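Pledelar Method Guide, Part 4: Setting up the shirt-on-bed trials

Maintained by Rozália Šťastný, Thygesen group. Last revised March 24, 2024.

14 shares · 3 comments

Read Part 3 first. If you skipped Part 3 because it was about file names, go back, as most of what goes wrong in Part 4 is a file name.

These trials ask whether a two-armed robot that picks a shirt up by both shoulders and re-lays it gets a flatter result than one that pats at it from above. The first method is called Prunell in the logs and the second is called Grenard. Please don't rename them, however much you dislike them. We compare the two on a soft bed, where the surface gives way under the cloth and joins in.

4.1 Before the first trial

1. Make the bed, but only as well as you would at home. Smooth the duvet once with the flat of your hand and stop. A bed pulled tight as a drum gives lovely scores that fall apart in the next room.

2. Bring the base up to the side of the bed and lock it.

3. Run the wrists through their full turn with nothing in the fingers. Look at the wrist views while you do it. You want the mounting block low in the picture and the bed beyond it. 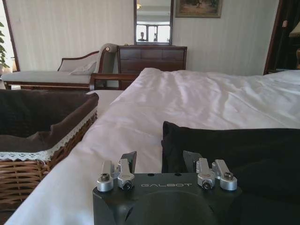
4. Check the screws on the clamp levers by hand, both wrists. A lever that has worked loose will not announce itself. It will give you two days of slightly odd grasps and a theory about fabric softener.

5. Write down the shirt's number, its size and whether it has print on the chest. Print matters more than we expected. The ink stiffens the cloth, so the chest moves as one slab while the sleeves do as they please.

Caution: keep hands and heads out of reach once the arms are live. If you must straighten the shirt, press stop first and say so out loud, even if you are the only one in the room.

4.2 Running a Prunell trial

1. Lay the shirt on the bed with the neck end away from the robot.

2. Start the recording, then start the arms. In that order. The other order has been tried, and produced a very good trial of which no trace remains.

3. Let the robot find both shoulders. It has 7 seconds to settle on its two points. If it is still thinking after that, mark the trial as "no grasp" and resist the urge to help.

4. When both grippers have closed, check the head view before you allow the lift. There should be a gripper on each shoulder and the neckline between them.
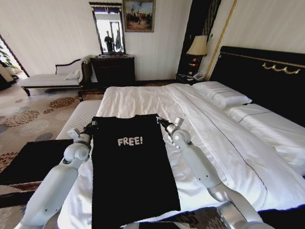 5. Allow the lift. The arms raise the shoulders, pull gently apart and bring the cloth back towards the robot. Pull force is set in the config file and should stay there. Raising it makes the top half of the shirt look splendid and drags the duvet along behind, so you end up scoring the bedding.

6. Let go, back the arms off and save.

Note: a trial in which one gripper slips is still a trial. Save it. We have 300 saved so far in the Prunell set, and the ones with slips have taught us more than the tidy ones, much as it pains me to write it.

4.3 Wrist views between trials

Save one still from each wrist view before you reset. It takes no time and gives you something to compare when the numbers drift.
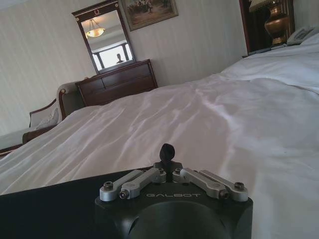

Fig. 4c. Wrist view with the gripper mount at the bottom and the duvet beyond.

If the mount has shifted from one still to the next, redo the wrist calibration in Part 2. If the furniture has shifted, go and find out who has been tidying.

Caution: mirrors. A mirror shows the cameras a second room, with people in it, and the person finder does not know the difference. Mask the glass in software. Hanging a towel over it also works, but then the robot may take an interest in the towel.

4.4 Scoring

1. Score from the head view only.

2. Give the shirt a flatness mark using the sheet in Appendix B. Folds that run across the chest count double. Wrinkles in the duvet do not count at all, and people will keep counting them.

3. On printed shirts, use the lettering as a check. If any of it has gone into a fold, the chest cannot be given full marks, whatever the software says.
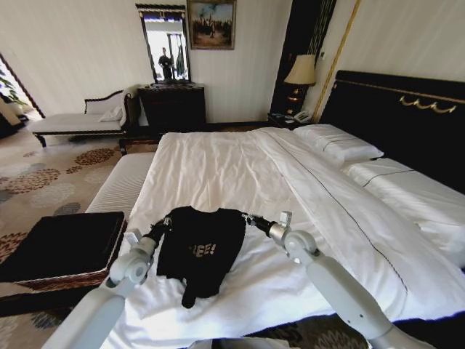
4. Have a second person score the same still without seeing your mark. Where the two marks differ by more than 2, both of you look again together. Do not settle it by averaging. We did that all through November and had to redo the lot.

What we know so far: Prunell comes out ahead on printed shirts and by less on plain ones. On the thinnest shirts it loses to Grenard, which I had promised several people could not happen. The Grenard set stands at 155 trials, so the gap may yet move. Please do not put any of this on a slide until the sets are the same size.

4.5 Shutting down

1. Open both grippers and check there is no cloth in them.

2. Fold the arms in, then unlock the base. Unlocking first lets the whole thing roll while it folds.

3. Copy the recordings to both drives.

4. Fold the shirts. By hand, I'm afraid. That is Part 6, and Part 6 does not work yet.

3 comments · 14 shares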